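Five-Finger Hand Trials Are Under Way

If you've walked past the Gundton workshop this August, you've probably heard cheering. The Semeniuk hand is finally bolted to our arm, and after 11 sessions with the old two-jaw gripper as a baseline, we're having a ball with it!

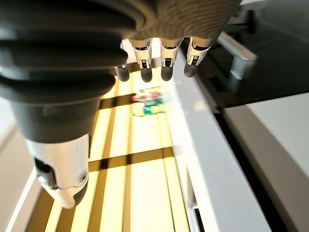
Rostam Ahmadpour has been running the comparison, same arm and same pick list for both. The two-jaw still wins on speed. Where the new hand shines is in awkward little parts that land at odd angles, because the thumb can come in from the side and the fingers just sort of fold around them. We've logged 188 grasps so far out of a planned 648, so please don't hold us to any of this yet.

Tuning is the slow bit. The Stellar controller wants a separate force limit for each finger, and we went through 21 settings before the thumb stopped arriving early (it still does when it's feeling stubborn).

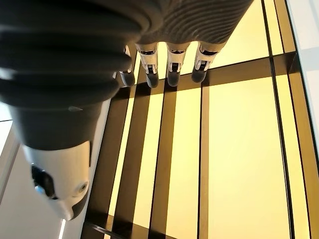

Four fingers and the ribbed thumb over the yellow panels.

Next up is the Rutitz gripper, on the same list. Rostam is at the bench most of Saturday, so bring a small part you think will beat all three.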